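Workshops > Shared projects > Nusura (gripper)

Nusura (gripper)

14 shares | 5 comments

Nusura is a two-finger parallel gripper designed in a shared workshop by Saskia Pomare and Higinio Olvera for picking up thin, flat household items. The design is tested in simulation before any parts are cut. The workshop's other arm project, Cerberg, uses the same wrist plate.

Design

The fingers are straight blocks with flat, blunt tips, mounted at either end of a wide palm. Each is driven by its own small servo through a 2:1 reduction. The wrist camera is fixed behind the palm and looks forward between the fingers, an arrangement that keeps both tips in view but lets the palm hide whatever lies closest to it.
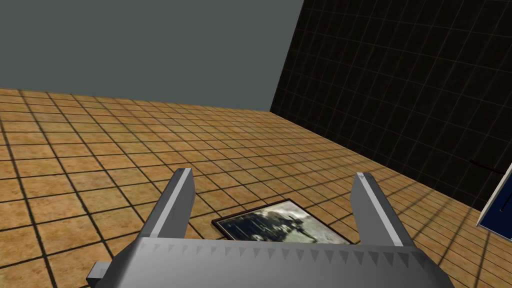
Rated opening is set in software and can be reduced for narrow work. Full travel takes two seconds in either direction. The finger blocks are bolted on and can be replaced without removing the palm cover.

Simulation

The test room is a tiled floor with one plain grey wall and one near-black wall carrying a fine grid. Framed pictures were chosen as targets for their thin edges, which are hard to grip from a flat surface. The palm and fingers are modelled in untextured grey to shorten rendering. A standard session consists of 60 approaches, with the target turned to a new angle each time. 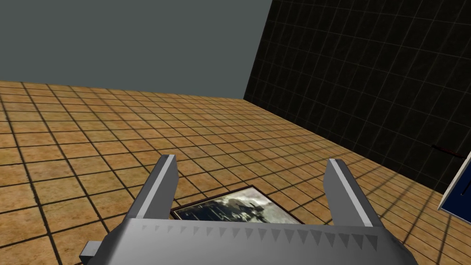 Wajid Mughal objected that a rigid finger would never get under a thin border on a hard floor, whatever the simulator's contact model allowed, and asked for a sprung lip on each tip. The lip was drawn up in September but has not been added to the model.

Approach views are also saved with the fingers open and nothing held, for checking the camera's colour balance and the alignment of the palm against the floor grid.

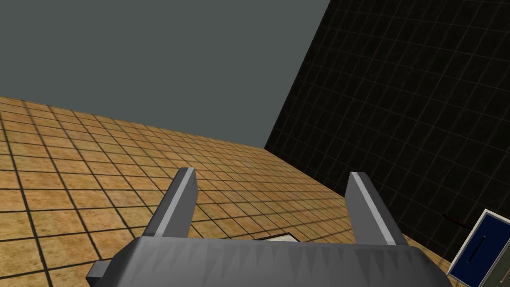 Open gripper over the tiled floor, with the black grid wall and part of a blue panel at right.

Hardware

The first physical palm was milled from aluminium offcuts by Weronika Stępień. It weighed more than the wrist servo could hold level, and a printed palm with five internal ribs replaced it. Wiring runs through the wrist plate to a seven-pin connector shared with Cerberg.

See also: Cerberg (arm); Janum (motor controller)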